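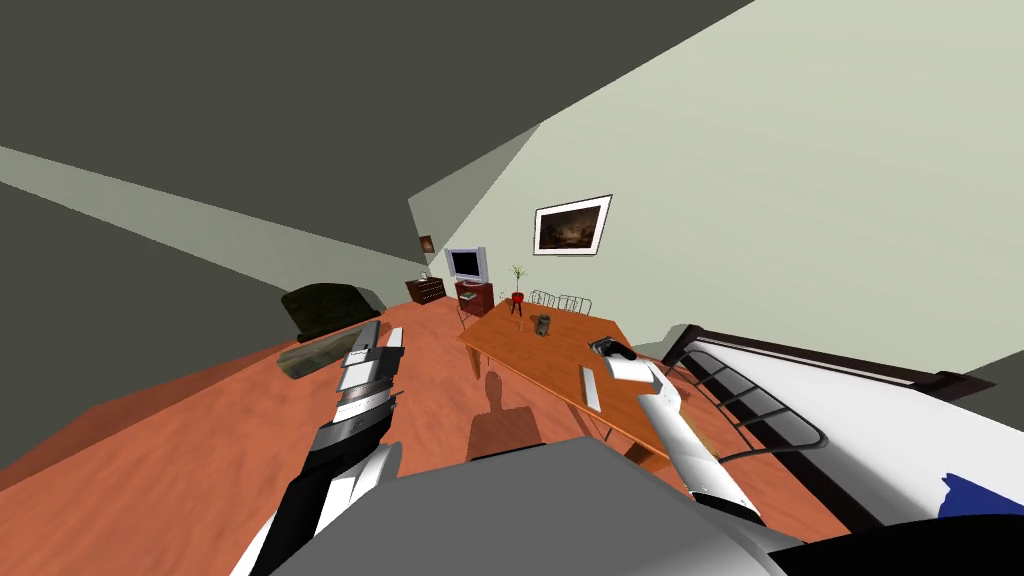

Head view, right arm over the table in the simulated bedroom.

Skarkier: teleop episodes in simulated homes

Skarkier is a set of 1,561 simulated episodes of a two-armed robot doing tabletop work in furnished rooms, rendered in the Stastarmont scene pack. We love this data and we want you to use it! Please read the rules first – they are short, and most of the trouble we had with our last release, Ren, came from skipping them.

What's inside
Train: 1,032 episodes
Held out: the rest, split by room
Views: head and wrist
License: research use, see LICENSE

Rules for using the data
Keep the split as it is. Rooms never cross from train to held out, and mixing them makes scores look better than they are.
Leave tilted head views alone. Don't rotate them level before training, and if you must, say so in your write-up.
Report results over 3 seeds, with every seed listed.
Failed episodes stay in. They carry a flag in the metadata, so filter on that and tell readers you did.

Rules for adding episodes
New episodes go through the Skakum checker before review. It looks at joint limits, time stamps and missing views. Send batches of 50 or fewer – bigger ones are painful to review and tend to sit in the queue.
Wrist views with little in them are fine. Please don't trim an episode just to get rid of plain surfaces! Those stretches are part of how an arm moves through a room, and policies need to cope with them.

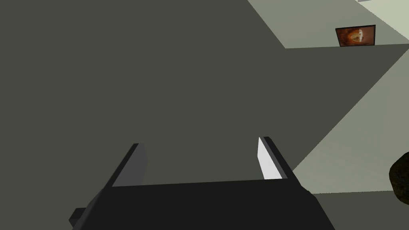
Wrist view, fingers apart, small framed picture at upper right.

Object names come from the scene file. If you label by eye and can't tell a remote from a ruler, write "unknown" and move on. We are much happier with an honest blank than a lucky guess.

Known issues
Some shadows have very hard edges.
Large dark surfaces can fill most of a wrist view, so check your exposure scaling.
Depth is missing for batches made before February.

Fixes and new rooms are very welcome. Open an issue with the episode number and the view name.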